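Humanoid basket task - how do I get our club past the reach?
Student Projects > Manipulation

wutness_kid
Posts: 411
Wednesday, April 25, 2018

Okay so our club finally picked a task for the end of year showcase and it's moving a thing from one basket to another on a desk. Sounds easy, right? Well, we've been at it for 2 weeks and I'm starting to think we should have just stacked blocks like the other club!

The arm goes out over the desk fine. Where we keep arguing is the stance. I want the feet one behind the other, and Maximiliano says we're wasting time on legs when the grade is all in the arm. I wrote the floor spots into our notes and he keeps skipping that page (I checked).

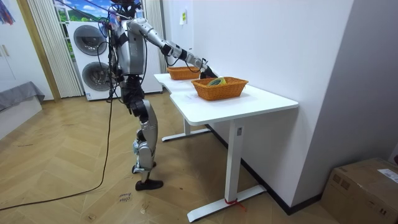
Right arm out toward the back basket, small one.

Anybody here done baskets? The rims are what scare me - we lose so many tries to a finger touching the weave on the way down.

Badard
Posts: 815

Come in higher and then go straight down. Don't slide in from the side, ever. We did cubes in a wicker tray in November and every single slide hooked something. I'm with your teammate on the legs though. Park it and forget it, you've got a desk task.

wutness_kid

But if you park it a hand's width off, all your saved poses are off too! That's my whole point. We replayed Monday's poses and the hand was nowhere near where it should have been.

Bravo

Maximiliano Bravo here, yes, the teammate. I do read the notes. I just think we should find the basket with the head camera every time and stop caring where the feet are. Seven saved poses is not a plan.

wutness_kid

Hi Max, lol. Fine, but your basket finder isn't done and the showcase is coming. The big basket is the one with the green and yellow thing in it, so that's where I'd put the practice time first. I want the hand to stop over the rim, wait a second, and only then go down.
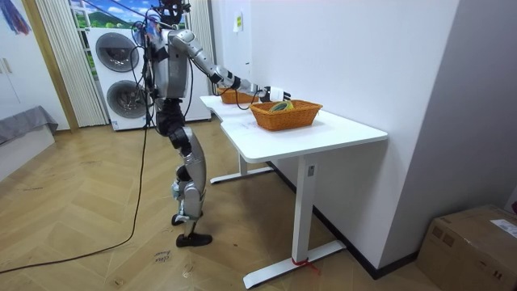
Vatus thinks you're both half right. Use the saved poses to get close and let the camera fix the last little bit, and keep that wait over the rim no matter what, it's saved my team a bunch of times. Also, slow the wrist way down near the weave.

Badard

Still say the legs don't matter, but okay, I can live with that plan. What speed are you running the wrist at?

wutness_kid

Same as the elbow... which I guess is the problem. Trying it slower tomorrow, will post how it goes.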